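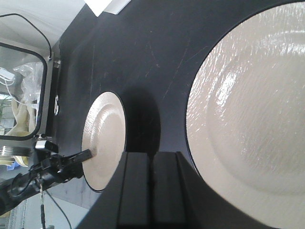 Where do people think a plate belongs once it's clean? In our study, most of them wanted it upright in a rack, close to where it would next be picked up.

4.2 Plates, racks and the back row

I came to this part of the project thinking plates would be the boring bit. They weren't! Cremilda Prado and I had spent most of January coding the Lurley tidying diaries (1660 entries, typed up by the two of us), and the plate entries were the ones we argued over at lunch. People wrote far more about the rack than we'd asked them to. They cared which way the plates faced, how far apart they stood, and whether a rack could stay out on the bench or had to go back in the cupboard by dinner.

We used cream plates with a dark edge for the bench work, and a black slotted rack on a black tabletop. Cremilda wanted a light rack so the slots would be easier to see, and I still think she had a point, but dark on dark was closer to what our diary keepers had at home. The glaze on these plates is streaky and quite shiny, so they catch the overhead light whichever way you turn them.

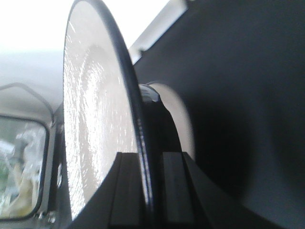
Figure 6. Disc standing in a slot of the black holder.

A plate in a slot takes up very little bench, and you can get at its rim without shifting anything else. That second bit matters more than I'd expected. In the Mendonça interviews, 19 people brought up the rim on their own, usually while showing us with their hands how they'd grab it. One woman called stacking "borrowing trouble from tomorrow," because the plate she wants is always the one underneath. Others were perfectly happy with a stack and thought racks were fussy (my own household is split on this, and I've given up).

We coded a plate as "home" if it was standing in a slot, and "parked" if it was lying on the table or on top of another plate. Leaning plates gave us grief. Ilango Suvarna suggested we call them parked unless the rack was holding them up, and that's the rule we used from then on.

The small stuff was sorted separately. Along the wall at the back of the bench we had 3 white open-front bins in a row, the kind with a lip at the front, and thin or breakable bits went in there: a red-handled utensil, clear glassware, a black wire tripod stand.

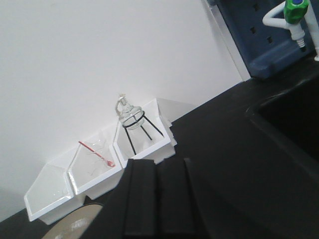
4.3 What the bins did to the plates

I'd assumed bins and plates were separate problems. Then Ilango went back through the Trelmont notes and found that people who had somewhere to put their small things left up to 70 per cent fewer plates parked at the end of a session. My guess is that the bench simply looks more finishable. The notes can't tell us that, so please treat it as a guess.

The open front got a lot of love too. You can see what's inside without lifting a lid, and a glass rod standing in a beaker is easy enough to spot from across the bench. The grumbles were mostly about dust, plus one long and quite heated entry about crumbs.

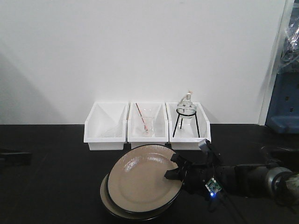 4.4 Limits of the bench study

Our bench was a lot tidier than a real kitchen. It had no kettle, no mail and no kids' lunch boxes, and the Gromex diaries are full of all three.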